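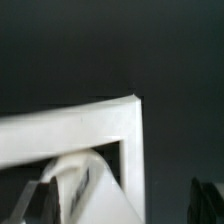

Furnival Storage: Questions About Molded Plastic Frames and Fittings

Most of the questions sent to our parts desk concern molded plastic frames: how to clean them, how to measure them and when to replace them. The answers on this page apply to the white frames and fittings we stock, and to most similar parts from other suppliers. Two terms come up often. The outer corner is the point where two sides of the frame meet, and the lip is the narrow raised strip on the inner edge, visible in the photo along both the horizontal bar and the vertical leg. Where an answer says to measure "inside the lip," the stepped edge is not included in the figure.

Last updated 2019-06-09.

How do I measure a frame opening?

Measure from inner lip to inner lip, at both ends of the opening and once in the middle. Use the smallest of the three readings. A steel rule gives a better result than a cloth tape. If the sides differ by more than the thickness of a coin, check the frame for warping before ordering an insert.

Do I measure the outside as well?

Yes, if the frame has to fit into a recess or between two other parts. Take the outside measurement across the widest point. On frames with rounded bars, the widest point is usually partway down the side and will be missed if the rule is laid along the front face.

What sizes are available?

The Romley range is made in two lengths, 777 mm and 949 mm. Both use the same corner profile and accept the same inserts at the ends. The Rikia range is made in one length, 800 mm, and has a different lip. Inserts for the two ranges are not interchangeable.

Can I cut a frame to length?

Straight Romley bars can be cut with a fine-toothed saw and a miter box. Corner pieces should not be cut. Tape the cut line first, support the bar on both sides of the blade and clean up the edge with fine abrasive paper. A cut bar cannot be returned.

How should white plastic be cleaned?

Use lukewarm water, a few drops of dish soap and a soft cloth. Wipe along the bar. For dirt in the step between the lip and the face, use a soft toothbrush or a cotton swab. Rinse with a second cloth and dry. Do not use acetone, paint thinner or scouring powder. Melamine sponges remove marks but also dull a glossy surface, so test one on the back first.

Can yellowing be reversed?

Usually not. Surface film from smoke or cooking grease will wash off. Discoloration from sunlight is in the plastic itself and remains after cleaning. Parts of different ages may therefore show a slight difference in shade when placed side by side, including parts from the same range.

The frame scuffs the surface under it. What can be done?

Remove grit from the underside first. If marks continue, fit thin felt pads at the corners. Pads thicker than the clearance under the insert will lift the frame and may cause it to rock. On dark matte surfaces, a scuff often turns out to be plastic transferred from the frame and can be removed with a damp cloth and soap.

An insert sticks when I take it out. Should I use oil?

No. Oil collects dust and makes the problem worse. Wash both parts, dry them and try again. If the insert still sticks, check the lip for burrs and take them down with a fingernail file. A small amount of dry silicone lubricant may be used on the contact surfaces.

What does a failing corner look like?

Look for white stress lines, a hairline crack running from the inside angle, or a corner that opens slightly when the two sides are pulled apart by hand. Stress lines are difficult to see on white plastic. Hold a flashlight at a low angle to the surface. Replace a cracked corner; glue will not restore its strength.

How should spare frames be stored?

Lay them flat, away from heaters and direct sun. Do not stack more than 20 high. Frames left leaning against a wall can take on a bend over time.

Which parts does the warranty cover?

Frames and corners bought since January are covered for two years against molding faults. Damage from solvents, heat or cutting is excluded. For older stock sold under the Patel name, send the parts desk the number molded into the back of the bar, together with the inside and outside measurements.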